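Grurka Planner, evaluation seat

We stock Grurka because customers keep asking for it. Lengyel, who make it, call it a "complete manipulation stack". We'd call it a motion planner with a decent collision checker, a scene editor and a perception module that needs watching. Please read this page before you order. Returns on software are a nuisance for everyone.

## What you get

- The planner itself, with joint-space and straight-line moves
- Scene editor for building and shuffling test rooms
- Perception module (object labels, rough outlines, grasp suggestions)
- Command line tools for batch runs and log replay
- One evaluation seat, good for 30 days
- Email support from Lengyel, in English or Hungarian

The Hondora bridge is sold separately. Without it you can plan and replay all you like but you can't send a path to a Hondora controller. The maker's own brochure puts this in a footnote.

## What the maker claims, and what we found

**"Plans in any room."** It plans in any room you've modelled properly. Braulio Meléndez ran it for us on a cluttered tabletop with chairs pushed in close, and the collision checker did its job as long as every chair had a sensible collision shape. Leave the shape on automatic and you get a solid block that fills in the gap under the seat. The arm then refuses paths that are perfectly fine. Set the shapes by hand. It's dull work and the editor has no bulk option.

**"Recognises everyday objects."** Some of them. Plain mugs and bowls with a clear rim were the easy ones. Crumpled things, and anything with a frilly or broken outline, came back with a different label from one viewpoint to the next. The confidence score didn't drop when the label was wrong, and that bothers us more than the wrong label. If your process depends on that score, test it on your own objects first.

**"Ready in minutes."** Installation took Braulio 79 minutes on a clean machine, most of it spent on the licence server. A second machine went quicker. Budget a morning.

**"Seamless from simulation to hardware."** We can't back this up. We've tested version 6 in simulation only, and the rendered scenes have soft, tidy lighting that your workshop won't have. Lengyel say a hardware report is coming. They said so in January as well.

## Where it's worth the money

Log replay is very good. You can step through a failed plan, see which pair of shapes the checker objected to, move one of them and run again from the same point. Prallonetti's planner costs more and still makes you start over. If you spend your days working out why an arm stopped halfway to a bowl, this part alone may settle it.

The straight-line moves are predictable too. Dull paths, no odd elbow swings near the table edge. We like dull.

## Requirements

- 64-bit Linux; the Windows build exists but we don't support it
- 4 processor cores as a minimum, more if you run batches
- A graphics card for the perception module (the planner runs without one)
- Network access to the licence server at start-up

## Before you order

Send us your arm's model file and a list of the objects you care about. We'll tell you if we think it's a poor fit, and we've turned people away before. Upgrades from an evaluation seat to a full one keep your scenes, though custom labels have to be exported first and the export tool is fussy about file names.

## Scene views
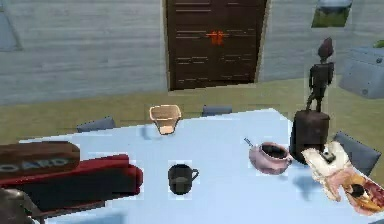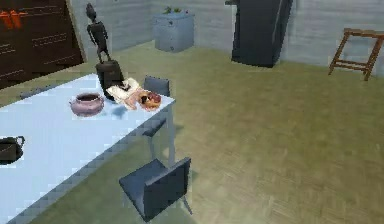 *Simulated tabletop room, two views. The arm is in the second.*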